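周转箱的选用、摆放与清点
仓储实务课程讲义 第四讲

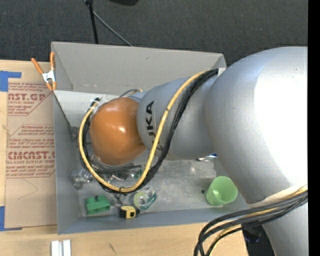
图4-1 浅色木质台面上的灰色长方形周转箱

一、本讲范围

前三讲讲了货架、托盘和库位编码。本讲讲周转箱,包括箱体各部位的叫法、尺寸怎么量、箱子在工作台上怎么放、零件怎么装、清点和清洁怎么做。带盖物流箱和折叠箱放在第五讲,本讲只讲敞口直壁箱和斜壁箱。

课堂练习用的箱子由Böttcher供货,实训室编号从001排到432。练习记录写在Voldale项目的统一表格上,表格在讲义最后有填写说明。

二、部位名称

写记录时用统一的叫法,不要写“前面那块板”“里头那边”这类说法。

近壁:靠操作人一侧的箱壁。
远壁:与近壁相对、离操作人最远的箱壁。
左壁、右壁:以操作人面向箱子时的左右为准。
箱口:四壁上沿围成的开口。
箱底:承放物料的内底面。外底面另称“底座面”。
内角:相邻两壁与箱底交会处,共四个。小零件最容易卡在这里。

近壁和远壁随操作人的站位变化。两人对面作业时,一律以记录人的站位为准,并在表头注明。图4-1中,远壁内侧显得较高,左壁窄,近壁在画面下缘,颜色偏蓝灰。同一只箱子的不同壁面受光不同,看上去颜色会有差别,登记颜色时写“灰”即可,不要按照片上的深浅另立一类。

三、尺寸与容积

量箱子分外尺寸和内尺寸。外尺寸决定能不能上架、一层放几只;内尺寸决定能装多少。两组数不能混用,上学期作业里错得最多的就是这一条。

外尺寸:量箱口外沿最宽处,包括翻边和把手。
内尺寸:长和宽在箱底量,不在箱口量。斜壁箱的箱口比箱底大,按箱口算容积会偏大。
内高:从箱底量到箱口上沿,再减去堆叠时上层箱子嵌入的深度。

练习箱的内高为211毫米,嵌入深度27毫米,可用高度为184毫米。装料高度不得超过可用高度,否则上面一只箱子会压在零件上,重量不再由箱壁承受。

斜壁箱的容积用下式估算:
容积 =(箱底面积 + 箱口面积)÷ 2 × 可用高度
这个算法略有误差,课内作业够用。需要准确数值时查供货方的图纸。

四、台面摆放

1. 放箱前先擦台面。木质台面上如有碎屑或螺钉,箱子放上去会翘,取件时晃动,台面也会被压出坑。

2. 箱子长边与台面边缘平行。底座面全部落在台面上,不得悬空。

3. 箱口上方留出取放空间。从上方取件时,手臂、工具和线缆都要经过箱口,附近不放水杯、胶带座、散页图纸。

4. 线缆和软管不搭在箱沿上。经过箱口上方的线缆要捆扎好,并留够弯曲余量,不要绷直。

5. 位置需要固定时,在台面上贴四个直角定位标,标的内边对齐底座面外沿。胶带用Flendau的窄幅纸胶带,用后当天揭掉,隔夜容易留胶。

6. 移动箱子时双手托底或握两侧把手,不要单手拉近壁拖行。

定位标贴好以后,先把箱子拿开再放回一次,看四个角能不能同时对上。有一个角对不上就重贴,不要把箱子硬推进去。

五、装料

装料分散装和隔装两种。

散装适合不怕磕碰、单件较轻的零件,如垫圈、短螺栓、塑料卡扣。直接倒入,倒完用手摊平。摊平之后中间不应高出四周。

隔装适合有加工面的零件。先铺底垫,再插隔板,一格一件。隔板高度要低于箱口。隔板插歪会把零件挤到内角里,取的时候容易划伤表面。

两种方式都要注意:
重的在下,轻的在上。
同一箱内只放同一料号。确需混装时,用小盒分开,小盒上贴各自的料号。
油污零件先装袋再入箱。
标签贴在近壁外侧,靠左上。远壁不贴标签,上架以后看不见。

单箱总重以一人能平稳搬起为限,具体数值按各单位规定执行,本讲不另给标准。

六、清点

清点前先看标签,再看箱内。标签上的料号与实物不符时,停止清点,先报差异。

少量零件逐件点。逐件点时从左壁开始向右壁推进,点过的移到另一只空箱,不要在原箱里拨来拨去。

大量零件用称重法。步骤如下:
(1)称空箱,记皮重。每只箱子都要单独称,不能拿别的箱子的皮重代替。
(2)取样若干件,称总重,除以件数,得平均单重。
(3)称满箱,减皮重,得净重。
(4)净重除以平均单重,四舍五入取整。

例:某批卡扣净重以平均单重折算,得93件,标签数量也是93件,记“相符”。若差异在一件以内,改用逐件点复核一次;差异更大的,重新取样。

取样要从上、中、下三层各取一些。只在表层取,遇到混料时发现不了。

七、清洁与检查

空箱回库前做一次检查,内容是裂纹、变形、污迹和残留物。

裂纹多出在内角和把手根部。用手指沿四个内角各摸一遍,再翻过来看底座面。
变形看箱口。把箱子倒扣在平整台面上,四边应贴合,有一边翘起即为变形。
污迹要记位置,写明哪一壁、偏上还是偏下、颜色。图4-1远壁中部偏上有一小块褐色痕迹,登记时写作“远壁,中上,褐色小块”。只凭照片分不清是污渍还是表面损伤,性质一栏先填“待查”,等拿到实物擦拭后再改。
残留物主要是碎屑、标签纸角和扎带头,倒扣轻拍即可。

清洗用Evach中性清洁剂,按瓶身标注兑水,软布擦洗,清水过一遍,箱口朝下晾干。不用钢丝球,不用溶剂。没晾干的箱子不要叠放,箱子之间会吸住,分开时容易拉坏翻边。

八、记录表填写说明

箱号:三位数字,不足三位前面补零。
站位:填“北侧”或“南侧”,以实训台为准。
方式:填“散装”或“隔装”。
皮重、净重:单位统一为克。
数量:填整数。称重法得出的在数字后加“称”字。
外观:按部位名称填写,没有问题填“无”,不要留空。
备注:混装、重新取样、更换标签等情况写在这里。

填错时划一道横线,在旁边写正确内容,不涂黑,不贴纸。

九、课后作业

1. 量一只练习箱的外尺寸和内尺寸,画出俯视草图,标出近壁、远壁、左壁、右壁。

2. 按第三节的公式算出该箱容积,再按箱口面积直接乘可用高度算一遍,写出两者相差多少。

3. 用称重法清点一箱垫圈,再逐件点一遍,两次结果都填入记录表。

4. 找一只有污迹或划痕的空箱,按第七节的写法登记外观,附一张从上方拍的照片。

作业纸质版交到实训室门口的收纳架,截止时间为上课前一天的17:00。草图用铅笔,尺寸线和数字要清楚。

下一讲需要用到折叠箱,请自带卷尺和手套。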